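A segunda voz

Capítulo 3

Wanda Kurek não acreditava em coros que nunca se tinham visto. Disse-o ao telefone, disse-o por escrito e tornou a dizê-lo quando Kacper lhe mandou a partitura: sessenta compassos para vozes e harmónio, assinados por um tal Softić de quem ela nunca ouvira falar.

- Quantas pessoas cantam isto? - perguntou.

- Até agora, 482 inscritos.

- Inscritos não cantam. Inscritos inscrevem-se.

Kacper riu-se, mas ela não estava a brincar. Passara trinta anos a ensaiar contraltos numa sala com infiltrações e sabia o que custava fazer respirar doze pessoas ao mesmo tempo. Agora bastava, pelos vistos, cada um gravar-se na cozinha e enviar o ficheiro para a Irnetti, que tratava do resto. O resto era justamente o que ela queria ver explicado.

Mesmo assim gravou. Fechou a janela, pôs os auscultadores do neto e cantou a linha de contralto três vezes. À terceira saiu-lhe limpa, e ficou irritada por ter gostado.

Capítulo 4

A peça apareceu em abril, ao fim da tarde. Kacper Zawadzka veio ouvi-la a casa dela, com uma garrafa que nenhum dos dois abriu. O som era largo, brilhante, sem uma única tosse. No compasso 41, onde a partitura pedia um mi bemol quase falado, as contraltos entravam como uma porta de elevador.

- Então? - disse ele.

- Essa não sou eu.

- És tu e mais umas quantas.

- Kacper, eu entro tarde nesse mi. Entro sempre tarde, desde o conservatório. Quem é que me pôs a horas?

Ele baixou o volume. Explicou que era normal alinhar as vozes, que até os discos antigos tinham remendos. Ela ouviu com paciência. Depois pediu-lhe que pusesse a gravação do início, e depois outra vez, e à quarta tirou do armário a cassete do concerto de Flernonen, com a fita já a chiar, onde um tenor se perdia no segundo andamento e voltava pela mão dos outros.

- Ouves? - disse ela. - Ele perdeu-se e foram buscá-lo.

Kacper ouvia. Não disse que sim.
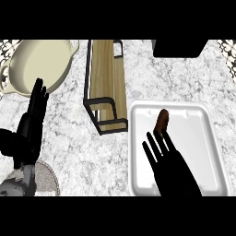

Capítulo 5

A carta da Irnetti trazia um agradecimento e um convite: uma segunda peça, mais ambiciosa, com 918 vozes. Wanda leu-a de pé, à procura da frase que dissesse o que tinham feito à primeira. Não a encontrou. Encontrou a palavra «comunidade» quatro vezes.

Respondeu em duas linhas. Cantaria, se lhe deixassem o mi bemol onde ela o punha.

Passou uma semana sem resposta. Na seguinte telefonou-lhe uma mulher que cantara na mesma linha, lá para os lados de Trukside, e que queria saber se ela também não se reconhecera.

- Em que compasso? - perguntou Wanda, e puxou uma cadeira.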